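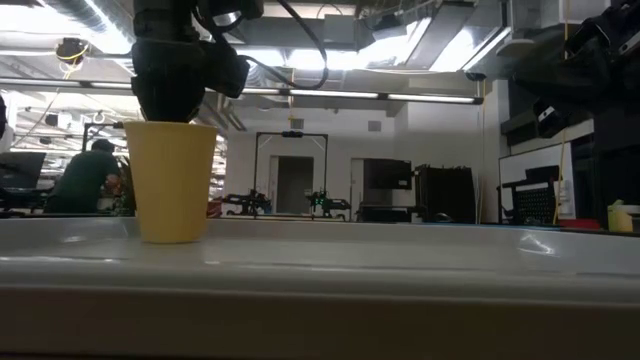
Versão 1.3 do conjunto `sundier-copo`, atualizada em outubro. Substitui a 1.2, que foi retirada do servidor por causa da falha descrita na secção 3. Quem treinou modelos com a 1.2 deve ler essa secção antes de comparar resultados.

# sundier-copo

Episódios teleoperados de preensão e deslocamento de um copo de plástico sobre mesa branca, com registo de uma falha de descida da garra. Mantido pelo grupo Sundier. Responsável pelos dados: Marjan Azimi. Responsável pela segurança da célula: Omid Bakhtiari.

## 1. Conteúdo

| Campo | Valor |
|---|---|
| Episódios aceites | 3.200 |
| Episódios com falha, anotados | 11 |
| Objeto | copo amarelo-mostarda, cónico, mais largo na boca |
| Aproximação | vertical, por cima da borda |
| Imagem | câmara fixa e câmara no segundo braço |
| Estado do robô | posições articulares, abertura da garra, corrente por junta |
| Software de controlo | Gakimard |
| Software de gravação | Bomine |

Os episódios com falha estão em `falhas/` e não entram na divisão de treino. Foram mantidos porque dois grupos os pediram para detetar colisões.

## 2. Estrutura

```
sundier-copo/
├── treino/
├── validacao/
├── falhas/
│ ├── video/
│ ├── estado/
│ └── anotacoes.csv
├── calibracao/
│ ├── antes/
│ └── depois/
└── LICENCA
```

Cada episódio tem um ficheiro de vídeo por câmara e um ficheiro de estado. A chave comum é `id_ep`. Os carimbos temporais do estado vêm do controlador e os do vídeo vêm do Bomine; o desvio entre ambos está em `desvio_ms`, já corrigido em `treino/` e `validacao/`, mas **não** em `falhas/`. A falha afetou o próprio relógio do controlador e preferimos deixar os valores em bruto.

## 3. Falha de descida

### 3.1 Sintoma

Na fase de aproximação, com a garra alinhada sobre a boca do copo e quase em contacto com a borda, o controlador mantinha o comando de descida depois de o operador largar o manípulo. A garra carregava sobre o copo até o limite de corrente atuar. Em parte dos casos o copo deslizou para a frente e caiu da mesa; noutros ficou preso entre a garra e o tampo, com deformação visível da parede.

O primeiro caso foi anotado por Svitlana Dmytriv, que operava às 16h40 e premiu a paragem de emergência. O episódio ficou classificado como erro de operador durante alguns dias. A classificação estava errada e foi corrigida em `anotacoes.csv`.

### 3.2 Causa

Duas condições em simultâneo:

1. A fila de comandos do Gakimard aceitava até 1.000 mensagens sem descartar as antigas. Quando o gravador atrasava a rede, os comandos de descida acumulavam-se e eram executados depois da libertação do manípulo.
2. O temporizador de vigilância verificava a chegada de mensagens, sem verificar a idade de cada uma. Uma mensagem velha, retirada da fila, contava como sinal de vida.

O limite de 1.000 ms do temporizador também era longo demais para a velocidade usada na descida, mas reduzi-lo isoladamente não eliminou a falha nos testes de bancada. Farhad Hosseinzadeh reproduziu o comportamento com a rede saturada de propósito e a garra sem objeto. Sem saturação não foi possível reproduzi-lo.

Hipóteses afastadas:

- Esforço do cabo da garra. O cabo foi substituído e a falha repetiu-se.
- Erro de altura na calibração da mesa. As medições em `calibracao/antes/` estão dentro da tolerância.
- Travão da junta do cotovelo. Inspecionado pela Jalali, empresa que faz a manutenção dos braços, sem desgaste.

### 3.3 Consequências

Não houve feridos. Nos registos em causa ninguém tinha as mãos dentro do alcance do braço. A avaliação de risco anterior supunha, no entanto, que largar o manípulo parava o movimento, e essa suposição não se verificava. Por isso o caso foi tratado como incidente de segurança e a recolha ficou suspensa até à revisão de Omid Bakhtiari.

Danos materiais: um dedo da garra com folga, três copos inutilizados, marcas superficiais no tampo.

### 3.4 Correção

- Fila de comandos limitada a uma mensagem; a nova substitui a anterior.
- Descarte de qualquer comando com idade superior ao limite definido em `gakimard.yaml`, chave `idade_max_ms`.
- Temporizador de vigilância baseado na idade do último comando válido.
- Gravador Bomine numa interface de rede separada.
- Velocidade de descida reduzida nos últimos centímetros acima da borda do copo.
- Limite de corrente da junta vertical baixado durante a aproximação.

A redução de velocidade é visível nos dados: os episódios gravados depois da correção têm uma aproximação mais longa. O campo `fw_corrigido` vale `1` nesses episódios e `0` nos anteriores. Modelos que dependam do tempo até ao contacto devem usar o campo como variável de controlo ou ficar por um dos dois subconjuntos.

## 4. Anotações em `falhas/anotacoes.csv`

| Coluna | Significado |
|---|---|
| `id_ep` | identificador do episódio |
| `t_largada` | instante em que o manípulo é largado |
| `t_paragem` | instante em que a garra para |
| `causa_paragem` | `corrente`, `emergencia` ou `fila_vazia` |
| `contacto` | `borda`, `parede`, `tampo` ou `nenhum` |
| `copo_caiu` | `0` ou `1` |
| `anotador` | iniciais |

As anotações foram feitas por Svitlana Dmytriv e revistas por Pouran Asadi. Houve desacordo em `contacto` num episódio em que a garra tapa a borda na vista fixa; prevaleceu a leitura da corrente. O valor `fila_vazia` indica que o braço parou sozinho ao esgotar os comandos acumulados – são os casos menos evidentes no vídeo, porque o movimento parece voluntário.

## 5. Limitações

- Um único modelo de copo, uma única cor. Não usar para avaliar generalização a outros recipientes.
- O tampo é brilhante e reflete as luzes do teto. Detetores de borda treinados noutros cenários dão falsos positivos na aresta frontal arredondada.
- A vista fixa inclui o fundo do laboratório, com pessoas e outros braços. Quem usar segmentação por movimento deve aplicar uma máscara ao fundo.
- Na aproximação, a garra pode ocultar parte da boca do copo.
- A corrente por junta está em unidades do controlador. Não temos conversão fiável para newtons.
- Os casos de falha são poucos e vêm todos da mesma causa. Servem para testar um detetor; para o treinar não chegam.

## 6. Reprodução segura

Quem quiser repetir a falha em equipamento próprio deve fazê-lo com a garra vazia, sem ninguém no alcance do braço e com uma segunda pessoa na paragem de emergência. O guião `satura_rede.py` não é distribuído com o conjunto; pedir a Farhad Hosseinzadeh, indicando a versão do controlador.

Antes de qualquer recolha com a versão corrigida:

```
gakimard verifica --fila --idade
gakimard simula --largada --sem-carga
```

O segundo comando deve terminar com `PARADO`. Se terminar com `PENDENTE`, a versão antiga da fila continua carregada e o braço não deve ser habilitado.

## 7. Alterações

- **1.3** – episódios com falha separados; campo `fw_corrigido`; classificação do primeiro caso corrigida.
- **1.2** – retirada. Continha falhas misturadas em `treino/`.
- **1.1** – desvio temporal corrigido.
- **1.0** – primeira publicação interna.

## 8. Pendente

- Medir a distância de paragem com a garra carregada (Omid Bakhtiari).
- Rever os episódios de validação à procura de paragens do tipo `fila_vazia` não anotadas (Pouran Asadi).
- Confirmar com a Jalali se o dedo substituído tem a mesma rigidez do original.

Erros de anotação devem ser comunicados a Marjan Azimi com o `id_ep` e o instante em milissegundos.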